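ハンドグリッパー導入レビュー 「Jerov」を2台買って4か月使ってみた

1/5/22

ロボットの学習データ用に手持ちのグリッパーを買おうか迷っている、という相談が最近つづけて来たので、うちの買い物の話をまとめて書いておきます。機種はNiltsideの「Jerov」。アームを使わずに人が手で持って作業して、その動きをデータとして残すタイプです。去年予算を取って2台入れて、4か月使いました。長いです、すみません!

なぜアームを買わなかったか

最初の計画ではアーム1本と架台、それに安全柵まで一式そろえるつもりでした。でも見積もりを並べてみたら、設置場所の工事費がけっこう痛い。しかもうちの部屋は会議にも使うので、柵を常設されると困る人がたくさん出るんですよね。

それで経理のGaetano Farinaさんに相談したら「先にデータだけ集められる道具はないの?」と言われて、そこから手持ち型を調べ始めました。結果、本体2台と消耗品で、当初枠の51%に収まりました。残りは来年度のアームに回せることになって、これは素直にうれしかったです。

持った感じ

外装はグレーの丸みのある筐体で、横に排気用のスリットがあります。手が小さめの私だと、片手で長く持つのはちょっとしんどい。30分も続けると手首に来ます。Ornella Farinaさん(同じ名字ですがGaetanoさんとは親戚ではないそうです)は平気な顔で続けているので、個人差は大きいと思います。買う前に一度は持たせてもらったほうがいいです。うちは代理店のParisiさんに頼んで、デモ機を机の上でいじらせてもらいました。

指先のパッドは細かい黒のメッシュ地。ここはかなり気に入っています。お菓子の袋みたいな、くしゃっとした薄いものって、つるつるの指だと逃げるんですよ。このパッドだと軽く押さえただけでついてくる感じがあって、袋ものの作業がだいぶ楽になりました。 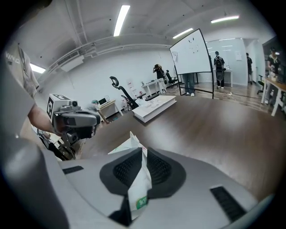
場所の話(予算に入れ忘れがち)

本体の値段ばかり見ていると、机まわりの費用が抜けます。うちは抜けました。

まず机。広めの木目の天板のものを使っていますが、ふたりで同時に作業すると、ケーブルと機材だけで端がすぐ埋まります。大きい机をもう1台、追加で申請しました。それから電源タップと延長ケーブル。床をケーブルが横切るので、カバーも最初から見積もりに入れておくべきでした。あとから少額の申請を何度も出すのは、出すほうも承認するほうも面倒です。

マーカーも忘れないでください。グリッパーの上につける白いキューブ型のやつです。ぶつけると角がつぶれるので、予備込みで買っておくと安心。私は予備なしで始めて、7月に一度作業を止めました。反省……。

消耗品と保守

指先パッドは交換式です。汚れた袋や粉っぽいものを扱うと減りが早い印象で、うちでは月に一度見て、だめそうなら替えています。純正品しか選べず、しかも送料が別。まとめ買いが正解でした。

保守契約は悩んだ末に1年だけ入りました。一度、片方の開閉が渋くなって送り返したのですが、戻るまで2週間。代替機は出ません。2台あってよかったと心から思ったのはこのときで、1台だけ買う計画の人は、止まる期間を最初から予定表に入れておいてください。

人の時間も予算です

これ、書類に項目がないので見落とします。作業する人の時間です。最初の100回分くらい余裕だろうと思っていたら、物を並べ直す時間のほうがずっと長くて、丸一日かかりました。集中も切れるし、休憩も要るし。今は作業する人と並べる人を分けて、途中で交代しています。データを確認する係も別に必要なので、その分の人件費を計画に書いておくと、あとで上司に説明するのが楽です。

良かったところ

・工事なしで始められる
・新しく入った人でも、練習すればその日のうちに作業に入れる
・指先のグリップがいい。薄い袋に強い
・片づければ部屋を元どおり会議に使える

いまいちなところ

・重い(人によります)
・説明書の日本語がかなりあやしい
・純正パッドの送料
・ケースが別売り!この値段なら付けてほしかったです

どんな人に向くか

いずれアームを入れたいけれど、今年は予算も場所も足りない、というチームには合うと思います。逆に、すぐラインで動くものが欲しい人だと、これだけ買っても現場は何も変わらないので、素直にアームの見積もりを取ってください。Rirkthorpeの上位機も候補に入れていたんですが、専用ソフトが年額制で、3年分を足したところでGaetanoさんの眉が動いたので見送りました。

評価は5点満点で4点。ケースが付属していたらもう少し上げました。見積もりの項目表が欲しい方はコメントに書いてください、金額を抜いたものでよければお渡しします。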